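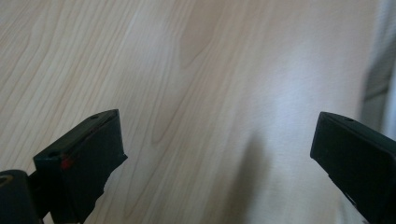

Gripper fingers, open, over a pale wood tabletop.

Before We Buy Anything: Glove Handling in Pictures

The finishing room at Tascombe has been promised an automatic glove handler for as long as I've worked on its equipment budget. Every spring a brochure arrives, and every spring the gloves on the cover are leather or rubber, shot on a white background, all facing the same way. Our work is knitwear. It stretches, it sheds, and one edge can roll under while you're smoothing out the other. I've kept this page short and put the money next to the pictures, where I wish the vendors would put it.

Two quotes are on my desk. Starkard wants to sell us a complete cell: arm, table, fencing and a gripper it describes as "textile ready." Sumis would sell us only a hand-held gripper, to be used by a person at the bench while we find out what the fingers can and can't hold. The Sumis quote came to $2,158 with shipping. I had set aside $2,000, so we were over before anyone had ordered a spare part. Starkard won't put a figure in writing until after a site visit, and I have learned what that usually means.

I don't mind paying for a tool that does the job. My trouble is with the word "handles," which appears all over both proposals. Handles what? Picking up a flat glove is one job. Turning it over is another, and laying it back down with the fingers straight is a third. A demo that stops after the first one leaves me pricing the other two out of my own imagination.

So the first line of our test sheet is a single fingerless glove, flat on the table, pinched through the knit between two plain pads. No stack, no bin, no help from a second person.

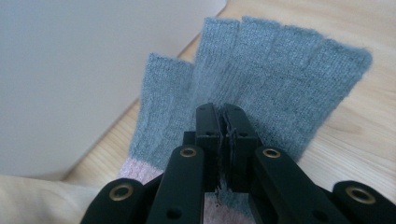

Pad wear is where I expect the budget to go wrong. Sumis lists replacement pads as a consumable and gives no service life for them. I asked twice. The answer was that it depends on the material, so I asked about wool blends, and the answer was that it depends on the blend. Until I have a number, I'm carrying a full set of spares in the first year and counting that as part of the purchase price.

Fuzz is the other cost that never makes it into a quote. Knit sheds into anything with a joint in it, and somebody has to clean it out. Starkard's maintenance page talks about greasing and says nothing on fiber. I've added cleaning time at bench wages, and it makes the payback date look a good deal less cheerful. Their sheet says 16 months. Mine says nearly 18, and that's before training, which they also left off.

Tóth, the dealer we've used for presses, has offered to rent us a gripper by the month and take the rent off the price if we keep it. That's the only offer so far I'd sign without a long talk first. It still needs three things in writing: who pays for worn pads, who pays for return freight, and whether a pulled stitch in our goods is our problem. I suspect I know the answer to the last one.

Nothing goes on order before September. If a vendor wants to move that up, bring the gripper here, use our yarn, and let our own people hold it for a full shift. I'll make the coffee.

We use cookies to remember your settings and measure visits to this site. By continuing to browse, you agree to our cookie policy. Accept | Manage preferences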